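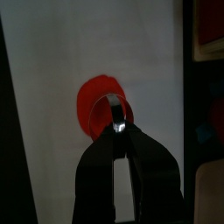 Tania Bandara wrote back after reading my draft that open-plan offices can't be all that bad, or companies would have quit building them by now. Fine. Start there, let the room nod, then ask who pays for the walls.

**Slide 2 – the Vastuswood survey**

- 2,217 people were sent the form. 291 filled it in. Say both numbers out loud, slowly.
- The report says staff "feel more connected." Connected to what? The question didn't say.
- Went out in March, just after the new floor opened. Free lunches that month. Mention the lunches.

**Slide 3 – Prinutard before and after**

Don't read the chart. The "before" bar is one team, the "after" bar is the whole building. I asked for the matching figures twice and got a brochure.

Janaka Begum thinks I'm too hard on them and that the move did help new hires find people to ask. Could be. I'd like to see it measured by anyone other than the firm that sold the desks.

(Water. Check the clock – if past the halfway point, skip slide 4.)

**Slide 4 – noise**

- Some 400 complaints logged at Sikder in the first year. The old office kept no log, so I can't say if that's up or down. Admit this before somebody asks.
- Headphones were handed out. Management counts that as a perk.

**Slide 5 – what I'd want to see**

Same teams, same questions, a year apart. Rent savings printed on the same page as the happiness scores. Nesus has promised to publish theirs, and I'll believe it when I have the file.

Questions. If they ask about working from home, that's a separate talk.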